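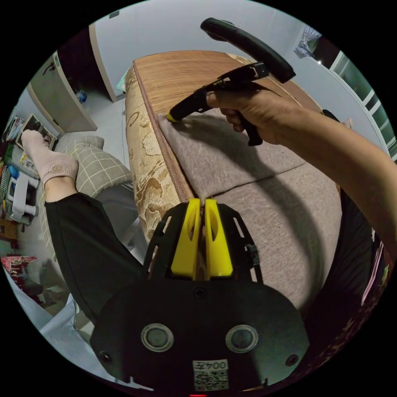

Why knitwear changes size
Speaker notes, Evbridge Textile Care Evening, November 20, 2024
Slot: 15 minutes, questions after

Opening

Start with the complaint, in the words it arrives in at the counter: "It shrank." Ask the room how many have heard it this month. Leave time for hands.

Then say that the word covers several different faults. A sweater can be shorter and wider and have lost no wool at all. It can be the same length and thicker. It can be smaller in every direction and stiff. The causes are different and so are the chances of fixing it. The talk covers the first kind mostly, the second briefly, and felting at the end.

Leave storage and moths out. If someone asks, point to the February session.

Structure of the fabric

A woven cloth has straight yarns crossing at right angles. A knit is a set of loops, each one pulled through the loop below it. A loop can change shape without the yarn getting any longer or shorter. Pull the fabric sideways and the loops go wide and low. Pull it lengthwise and they go tall and thin.

Use the hands for this one. Index fingers and thumbs make a loop, stretch it, let it go. Slower than feels right. The people at the back missed it at the rehearsal.

Point to make before moving on: the loop has a shape it would settle into if left alone. The trade calls this the relaxed state. Most garments leave the factory somewhere else, because they have been steamed on a form or pulled to a size chart.

Relaxation

First wash. Water gets into the fibre, the fibre swells, the yarn can slide against itself, and the loops move towards their relaxed shape. In plain knit the usual result is a loss in length with some gain in width. Customers see a short sweater and blame the wash. The wash did cause the movement, but the stretch was put in earlier.

Say clearly that this happens once, or nearly so. After the first few washes the change per wash gets small. A garment that keeps changing after that has a different problem.

Do not give a single percentage for wool. Gauge matters more than fibre here. A loose, open knit moves a lot, a tight one hardly at all. Someone will ask for a number anyway. Answer: measure your own.

The Canent batch

Canent sent 11 returned sweaters to us for checking, all the same style, all marked by the shop as shrunk. Each was measured as received, soaked in cool water, spun gently, laid out to dry with no pull on it, and measured again.

Results to read out:

Most were within tolerance for width both before and after.
Body length was short on every piece as received.
After soaking and laying out to the size chart, all but two came back to length and stayed there the next day.
The two that did not were felted at the underarm and cuff.

Pause on the last line. The shop had written off the whole batch. Keep the tone flat here, since someone from the shop may be in the room.

If asked about the yarn: wool with some nylon. We were not given the split and did not test for it.

How to measure

This part runs long in every version of the talk. Stay with the list.

Work on a flat table bigger than the garment with its sleeves out. Bed covers and carpet grip the underside.

Let the piece lie for a while before touching it with a tape. Straight off a hanger it will read long.

Smooth from the centre outwards with the flat of the hand. Do not tug the hem to make it look square.

Body length from the high point of the shoulder to the hem, straight down. Chest width one hand below the armhole. Sleeve from the shoulder seam to the cuff edge, cuff flat.

Write the numbers down before washing. Most arguments at the counter come from having no first set.

Same person, same table, both times. When we swapped people between readings on one garment, the body length changed by 2 cm with no washing in between. That is larger than a lot of the "shrinkage" people bring in. 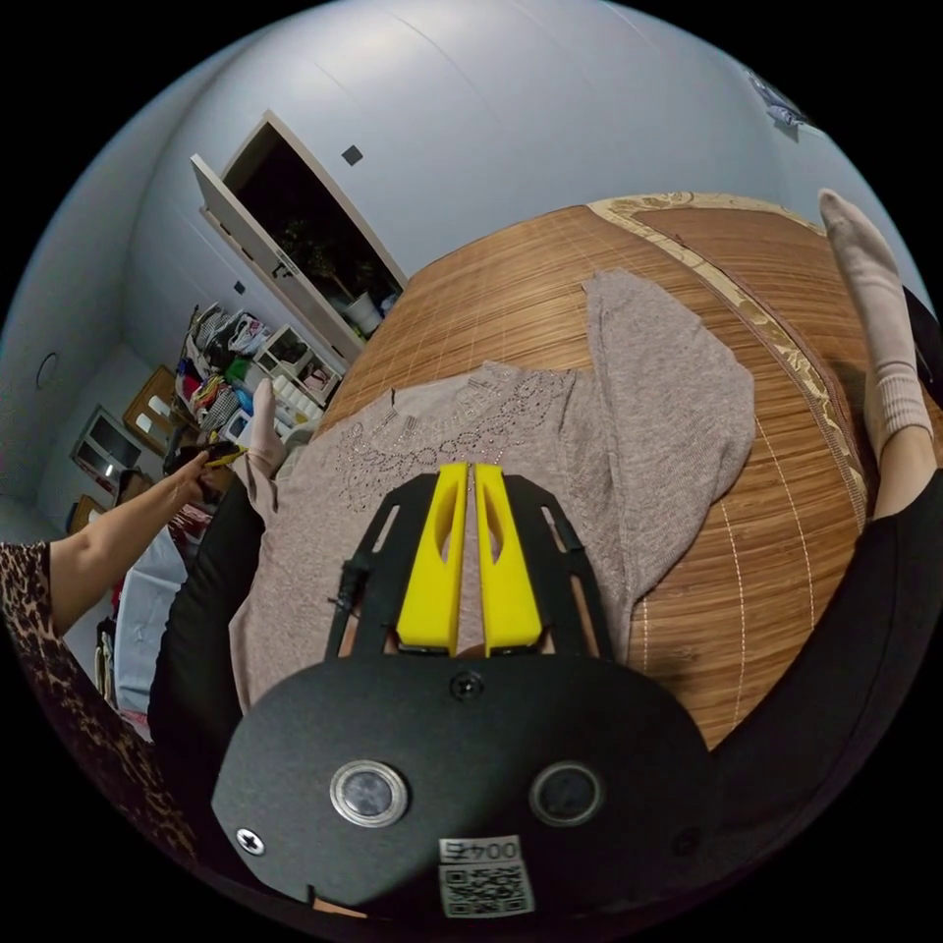 Knit sweater, spread flat

Leave the slide up while going through hem and cuff. Rib is the hard part. It pulls in by design, and two people will flatten it to different widths. Our rule is to measure rib as it lies, without opening it, and to note that on the sheet.

Mention the tape. Cloth tapes stretch with age. Check against a steel rule now and then and bin the bad ones.

Drying

Water weighs more than people expect. A soaked wool sweater on a line hangs from its shoulders with all of that load below, and the loops at the top go tall and thin. They dry in that shape. The owner then finds it too long, and the next wash takes it back, and they report shrinkage. Same garment, same wool, two opposite complaints.

So: roll in a towel, press, do not wring. Lay out on a rack or a dry towel to the measurements on the sheet. Turn it once. Keep it off direct heat.

Tumble drying. The heat gets the blame, but with wool the movement does more of the damage. A cool tumble with a long run can still felt an untreated wool. Cotton knit behaves differently and will relax fully in a tumble dryer, which some labs use as a way to get a final size. Skip the cotton part if behind time.

Felting

Wool fibre has scales that point towards the tip. Under rubbing in water, fibres creep root first and do not creep back. Over time they lock. The fabric gets smaller, thicker and dense, and the stitches become hard to see.

Pass round the Tekitz swatches now, starting from the left side of the room. One is untreated, the other has a shrink-resist finish, and both went through the same wash. Ask people to stretch each one sideways. The untreated piece hardly gives.

Test for the counter: try to see the loops and try to move them. If they can be seen and they shift, it is likely relaxation and can be laid out again. If the face has closed over, it is felted. Hair conditioner soaks come up every time. They may help the fibres slip a little in a lightly felted piece. They do not undo a locked fabric and should not be promised to a customer.

The record sheet

Hand out the Wallner sheet. It has boxes for before and after, with a line for who measured. The version from last year had no space for rib and should be thrown out.

Ask that shops fill in the first set when the garment comes over the counter, with the customer there if possible. It takes a few minutes. Go through one column on the screen and no more.

Likely questions

Does steaming bring it back? Steam lets you set the loops in a new shape while they cool. It holds until the next wash. Good for finishing, poor as a repair.

Is superwash safe for any cycle? No. It resists felting. It still relaxes, and some of these yarns grow when wet, so support the piece when lifting it out.

What about acrylic? It will not felt. It can be stretched for good by too much heat, and laying out will not fix that.

Should the label have warned them? Care labels cover washing and drying. They do not say how far the fabric was pulled at the factory.

Collect the swatches before the break. Spare sheets are in the box by the door.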